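The Back Room at Rirholm, Before the Paint

Welcome to the April page! For anyone who has only been in for the Friday open evenings, the back room is the long one past the coat hooks, and it's finally getting its turn. We've had it for 3 years and never once given it a proper freshening up, so I'm very happy to be writing this.

Boris Slanina has offered to lead the painting (thank you, Boris!) and he asked for a good look at the low parts of the walls first, down where chairs and bags and shoes do their work. I love this stuff. You can sit in a room for years and never look at it below the knee.

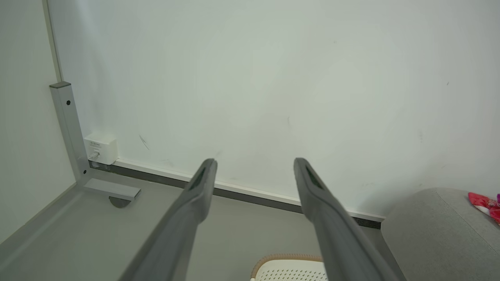 White wall and baseboard, with the small outlet box, the table leg and a few scuffs.

I have a real soft spot for this corner. The little white box sits low on the wall, just above the baseboard, so Boris will be cutting in with the small brush there and I fully intend to watch. The dark scuff over to the left is going on his list, along with the streaks and specks.

The metal table leg has a round leveling foot, and if you've ever tried to write on a wobbly table you'll know why I get excited about those. The tables will move to the front room while the paint dries, and the gray cushioned piece is going with them.

Paint is coming from Mikuš, around 60 dollars' worth to start with, in a plain soft white. Bikinberg is lending us drop cloths and the good rollers.

More pictures once the first coat is on!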